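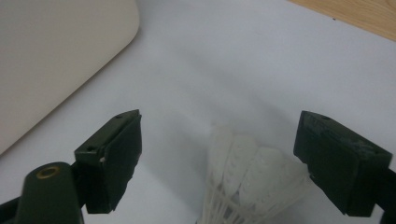

Shuttlecock between the fingers, open day table.

Ticket: Hand gripper drops or squashes shuttlecocks during visitor demo
Product: Voltora hand-held gripper
Site: Kneath workshop, open day
Opened: Sep 22, 2018
Status: Open, waiting on parts advice

Hi support folks,

Me again, from the Kneath workshop! We ran our open day with the Voltora gripper as the hands-on table, and mostly it was a blast. Kids loved it, grandparents loved it, one guy came back so many times I learned what he takes in his coffee. But I've got a grip problem I can't shake, so I'm writing it all down while it's fresh.

The job at the table is simple. Visitor picks up the gripper by the handle, squeezes the trigger, grabs a shuttlecock and puts it in the white bin. We went with real feather ones because the Kistitz club down the road gave us a pile of them, and because they're a pretty mean test (light, slippery, and they crush if you look at them wrong).

What goes wrong: when you close on the feathers, one finger gets there before the other. The shuttlecock gets nudged sideways, tips over, and then you're chasing it across the table. Squeeze harder and you get the opposite trouble, where the skirt folds in and the feathers take a crease. We had almost 100 visitors try it, so this wasn't one clumsy person. I did it plenty of times myself with nobody watching, same thing.

What I tried on the day, in order:

Wiped both pads with a damp cloth and let them dry. Felt grippier for the first few grabs, then back to normal.

Turned the force setting down from 100 to 85. Less creasing for sure! But more drops on the way to the bin, usually right as people lifted over the rim. I left it at 85 for the rest of the day since a dropped shuttlecock makes people laugh and a crushed one makes them feel bad.

Power cycled it and ran the homing routine from the manual. It homed with no error, cycle counter just over 1,000, so it's not like we've worn the thing out. Or have we? I have no idea what's normal.

Had people grab down at the cork end. Huge difference. Almost no drops that way, and you can go back up on force because the cork doesn't care. Trouble is, a first-time visitor goes for the big fluffy part every single time, and when the shuttlecock is standing up on its cork the feathers are the easy thing to reach. If it's lying on its side by the bin you can at least come in from the end, but then the bin wall gets in the way of your left finger and you have to twist your wrist around like you're opening a jar.
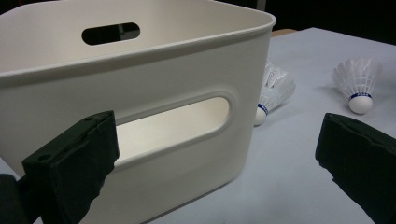

So for the afternoon I moved the pick spot farther from the bin, a good hand's width, and that helped with the wrist thing. It did nothing for the uneven closing. I'm pretty sure those are 2 separate problems and I was mixing them up all morning.

About the pads, since you asked last time: yes, they've got some wear. The bottom edge on one has little nicks in it, and the outside of the fingers is scuffed up. I didn't think much of it in April when we unpacked it, and I can't swear it wasn't there then. Does that kind of edge wear matter on something as light as a shuttlecock? I could see it catching on a feather, but I could also be making that up.

I also tried a pad cover, I should confess. Skasa sells a thin silicone sleeve and we had a pair in the drawer from another tool. It didn't fit right, slid down after a few squeezes, and I took it off before lunch. No glue, no tape, no harm done as far as I can tell. If that voids something please tell me gently.

Questions for you:

Is there a way to center the fingers so they meet in the middle, or does homing cover that already? The manual has a page on it but it's for the bench model and the screws it talks about don't seem to be where ours are.

Can I order just the pads, or do they come with the whole finger?

Is there a setting below 85 that still holds something while you move it? I was too chicken to go lower with a line of people waiting.

I can send the log file if you tell me where the gripper keeps it. We've got a school group visiting next and I'd love to have it closing evenly by then, but if not I'll put out the foam balls and save the shuttlecocks for the brave ones.

Thanks a bunch!

Update, same evening: ran it again after cleanup with the table to myself. Force at 85, slow squeeze, feathers only. Still pushes to one side. When I line the gripper up off center on purpose, so both pads touch together, it lifts fine. Adding that in case it helps you narrow it down.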